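Home Cooking and Gas Use in Granero
Student Project Report
Brayden Bouchard
Nov 18, 2025

1. Background

Granero is a small town where most homes still cook with gas. My project looked at how much gas a household uses for cooking over a year and whether simple habits change that amount. I started in July with a short survey and then read meters in two homes. 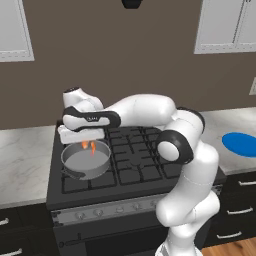
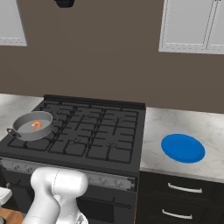 Cookware on a black gas range.

2. Method

The survey went out on paper in the Kolev and Istine neighborhoods. I got 192 forms back. Each form asked what kind of stove the home has, how many meals are cooked per week, and whether people put lids on their pots. I left out the forms from homes with electric stoves.

For the meter readings I picked homes where gas is used only for cooking. Both families wrote down the meter number every morning before breakfast and kept a list of what they made.

3. Results

The first home used 1,871 cubic feet over the test period. The second used nearly 2,000, even though it cooked fewer meals. The lists show why this may be. The second family made soups and beans that simmered for hours, and they usually cooked them with the lid off.

In the survey, older people were more likely to say they always use a lid. Many people did not know what their cooking gas costs, since it is billed together with heating.

4. Problems

Some meter readings were missed when the second family went to Flolell for a visit. I filled in those days with the last reading, so the daily chart has a flat part. The total is not affected.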